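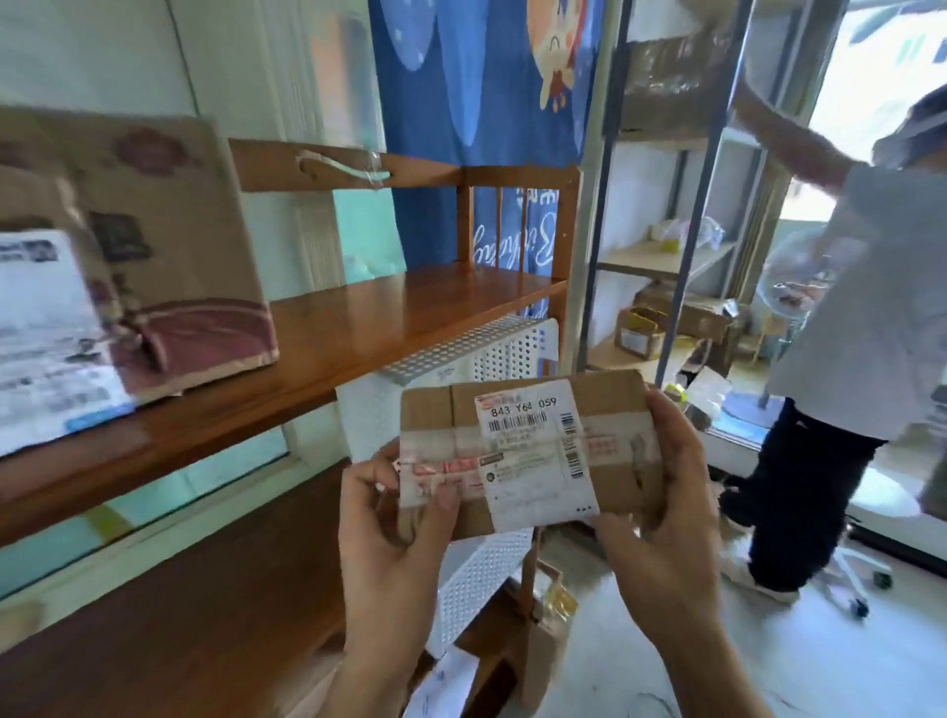 A small parcel with a shipping label.

I was in the middle of teaching a room full of people how to fold a napkin into a swan when the counter on my website rolled over. I had my phone face down on the table, like a professional, and it kept buzzing so hard that it walked itself into the butter.

I should back up. I run a site called Stestodetti, and it's all about old tabletop radios, mostly the Juklow sets with the crooked dials. I'd put the counter on the front page when I started it, and for the first year the only visitors were me and my cousin Satish, and Satish only came to tell me about typos. So when it got close to 3000 I made a promise on the front page. Whoever landed on the exact number and sent me proof would get my spare Juklow knob, the ivory one, in the mail!

You'd think I had offered a car. By October I had a message from Duygu Canpolat, who said she had stayed up reloading the page until her husband unplugged the router. I had one from Kibet Gachanja, very polite, asking if reloading was considered sporting. (I hadn't thought about it. I told him yes, then told Duygu no, and they compared notes.)

So, the napkins. I said excuse me, wiped the butter off my phone, and there were 6 emails, every one of them claiming the number. Four were off by one. One was Satish telling me I'd spelled "receiver" wrong again. And the last was from Gladys Kombo, with a perfect screenshot, 3000 on the nose, and one line under it: "Does this mean I get the knob?"

I knew that name. Gladys Kombo had outbid me on a Dustent portable years ago, by a dollar, in the last few seconds, and I'd carried that around like a stone in my shoe. I stood there holding half a swan and thought about pretending the email never came.

"Is that the neck?" said a lady in the front row.

"It's going to be," I said.

I wrote to Gladys that night. I was going to be short with her and I ended up going on for 700 words - about the knob, where I'd found it, how you have to warm the shaft a little before you push it on. I didn't mention the Dustent. I packed the knob in one of my practice napkins and mailed it in the morning, before I could change my mind.

She wrote back 8 days later. The knob fit. She had put it on her mother's old set, and her mother had turned it back and forth all through supper with nothing tuned in. Then, down at the bottom, after her name: "P.S. I still have that Dustent. It has never worked. Do you want it?"

I read that out loud to Satish over the phone.

"Ask her who's paying the postage," he said.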